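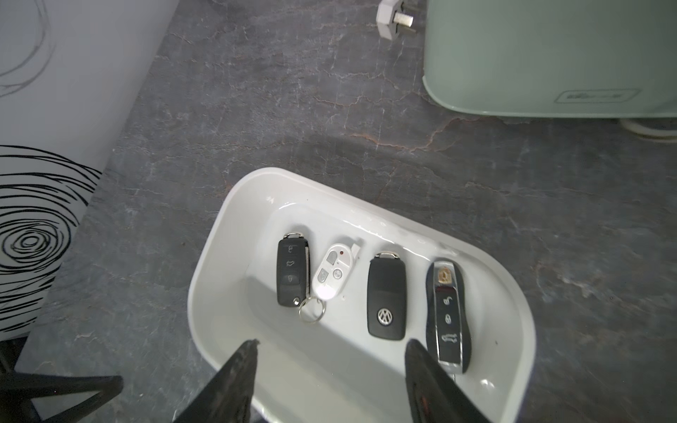

The spare car key used to cost pocket change. You took the original to a hardware store, waited while the machine ground a blank, and drove home with two. For most cars sold today that trip ends at the counter, and the bill can run to several hundred dollars.

The change came in stages. Chips went into the heads of car keys to stop theft, and they worked well enough that insurers and carmakers wanted them everywhere. Remote locking was added next. Then the key and the remote became one part, which meant losing one was losing both.

Locksmiths in Rurnley have watched it happen from the bench. At Dolline, a two-room shop near the bus station, a plain cut key is now a small part of the day's work. Most of the rest is programming. The shop keeps 155 kinds of remote in drawers behind the counter and still has to order in for some customers.

Prices vary more than people expect. A plain chip key for an older sedan runs $28 for the blank, plus cutting and pairing. A proximity key for a late-model SUV can pass $700 at a dealer if every original has been lost, with towing on top. The same key costs much less when a working one is on hand, as the car is often easier to pair that way.

That is the main advice from people in the trade: get the second key made while you still have the first. Used cars are often sold with a single key, and buyers rarely raise it until the papers are signed. A missing spare is a fair thing to bargain over.

Secondhand remotes are a mixed bag. Some can be wiped and paired again, and some are locked to the first car for good. Štěpánek, a repair shop on the east side of town, gets more than nine a month from people who bought one online and can't get it to work. The case may match exactly while the board inside runs on a different frequency.

Often the old remote doesn't need replacing at all. Worn rubber buttons can be swapped by fitting the insides into a new shell – a job of a few minutes with a small screwdriver, though on some models the chip is a separate piece and easy to throw out with the old case. A weak battery is more common still. If the range has been getting shorter, try that first.

Phone apps such as Utivel promise to do away with the key, and for some drivers they will. The shops in Rurnley still suggest keeping a physical one at home, in a drawer the rest of the household knows about.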